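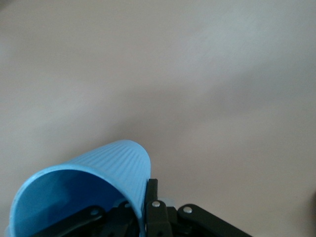 What should stay out on the table for breakfast?
Only what you'll use before you leave the house: a cup, a bowl, the toaster, and bread.

Leena Karppinen, notes for the Sunday breakfast talk at Hokby

Opening. Say hello, thank Oana for the coffee, check that the back row can hear. Then straight in: I love breakfast! I love it more than dinner, and I've spent years making the table for it harder than it had to be. Ask for hands: who moved something this morning before they could put a plate down? (Wait. Let them laugh.)

My old table. Nine mugs, a fruit bowl full of keys, mail from last November. Tell the one about the marmalade and the tax letter, but keep it short, Reijo has heard it.

Plastic cups. Go slowly here, people always have questions. I'm a big fan of plastic cups with fine ribs down the outside. Ribs give your fingers something to hold on to at seven in the morning, and a smooth, rounded lip is so much nicer to drink from than a sharp one. Pass the sample cups along both rows. Get them back this time.

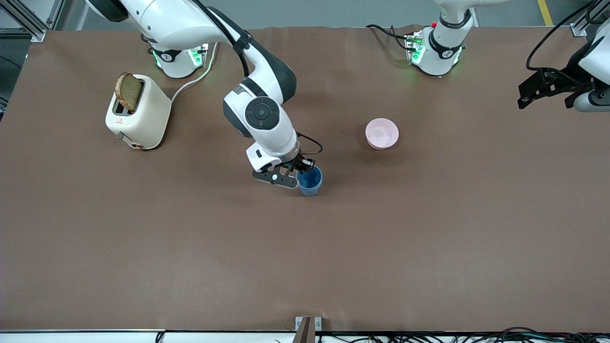
Reading time: 5 minutes (about 400 words)

Part two, laying it out. Look how much you can do with a cream toaster, a blue cup and a small pink bowl! Soft colors that don't match and still get along. Don't go shopping for a set. Go and look in your own cupboard first.

The brown paper: I'm so happy with this. Smooth paper over the table, crumbs and all, and when breakfast is done you fold it toward the middle and carry it off. Martti buys his on a long roll and cuts it with kitchen scissors. Tape the corners underneath if there are children.

Toaster. Two slots is plenty for most homes. Slice of brown bread standing up in it, and you want that slice tall enough to grab. If yours sinks out of sight, cut the loaf thicker or lift the lever, and never go in with a fork. Mention the cord: run it away from where people sit and well clear of the cups. Asnakech asked last time about crumb trays. Answer: unplug, let it cool, empty it once a week over the sink.

The bowl. Small and shallow, for berries or yogurt or an egg. Give it some room of its own! A bowl with space beside it gets used, and a bowl in a stack stays in the stack.

Hands-on bit. Everyone gets a sheet of paper, a cup and a bowl. Set a place for one person, swap seats, sit down at your neighbor's and reach for things. Left-handers, speak up, I always forget you.

If there's time: jam in the jar or in a dish? I say jar. Let them argue.

Leave the sign-up sheet by the door, bread knives back to Martti.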